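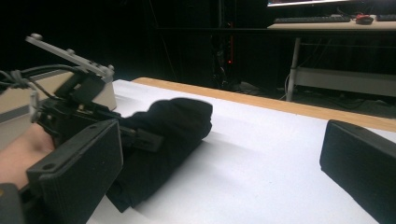 Textile Handling and Care, Unit 8
Folding Dark Fabrics on a Flat Surface
Handout prepared by Thảo Vũ, Vemcombe Textile Workshop
Revised October

8.1 Scope

This unit covers the lengthwise fold for small and medium items in black or very dark cloth: gloves, T-shirts, scarves, liners. Hanging storage was covered in Unit 6. Rolling is treated in Unit 9 and should not be combined with the methods below.

8.2 Terms

Bundle: an item folded on itself at least once so that its length is clearly greater than its width.
Closed edge: the side of a bundle formed by a fold.
Open edge: the side where separate layers or hems meet.
Head: the end of the bundle laid farthest from the person folding.
Foot: the end laid nearest.
Set crease: a crease that remains after the cloth has been smoothed once by hand.

These terms are used in the same sense in the assessment sheet. "Top" and "bottom" are avoided, as they are easily confused with the upper and lower layers of the stack.

8.3 Work surface

Use a white or very light tabletop for black cloth. The outline of the item reads clearly against it, and lint left behind can be seen and removed. Wipe the surface and let it dry before starting. The surface must be flat across the whole working area; a joint or raised strip under the cloth will show up as a false crease.

Overhead light alone is not enough. Black matte fabric reflects little, and shallow wrinkles disappear under even lighting. A lamp placed low and to one side brings out the raised folds as faint highlights. Move the lamp before moving the cloth.

8.4 Flat items: gloves

A fabric glove is laid flat, single, with the cuff toward the person. Straighten the cuff first, then the finger end. Do not pull on the fingers to remove creases; press outward from the palm with a flat hand. Pairs are stacked palm to palm after both have been smoothed. Folding the cuff of one glove over the other is common in retail but stretches the knit, and it is not accepted in this course.

8.5 Larger items: the lengthwise fold

1. Lay the garment face down with the hem toward you.
2. Turn in one sleeve and side to the center line.
3. Turn in the other side so that the two meet or overlap slightly.
4. Fold once more along the center line.
5. Smooth from head to foot. One pass is enough.
6. Check the open edge. Layers should lie on each other with no more than a finger's width of offset.

Thick seams collect at the head – the collar and shoulder area in a T-shirt – so that end will be rounder and higher than the rest. A small amount of lumpiness is acceptable. A loose corner at the head is tucked under before the bundle is moved. 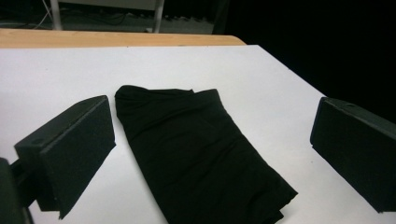
Fig. 8.1. Black fabric folded lengthwise. Note the raised corner at the head, the stacked layers along one side and the spread toward the foot.

8.6 Common faults

Spread foot. The bundle widens toward the near end. Usual cause: the side folds in steps 2 and 3 were not parallel to the center line. Open the item back to step 2; pressing the foot inward only moves the slack.

Raised corner. Loose cloth stands up at the head. Lift the end slightly and turn the corner beneath it.

Set creases. Leave the item unfolded under a board for the length of the class. Steam may be used on cotton. Check the label first for blends.

Splayed layers. Hems fan out at one corner of the foot. Align the lowest layer and work upward.

8.7 Storage

Finished bundles go into the Makberg trays, closed edge facing out, one layer deep. Gloves go into the Wosier drawer, cuffs to the front. The item list for the practice stock runs to 311 entries; write the entry number on the paper slip and place the slip under the bundle. Do not pin it to the cloth.

8.8 Before the next session

Fold one T-shirt and one pair of gloves by the methods above. Record any fault from 8.6, the step at which it appeared and the correction made. Read the section on knit recovery in the Phí reader and bring the sheet for Unit 9.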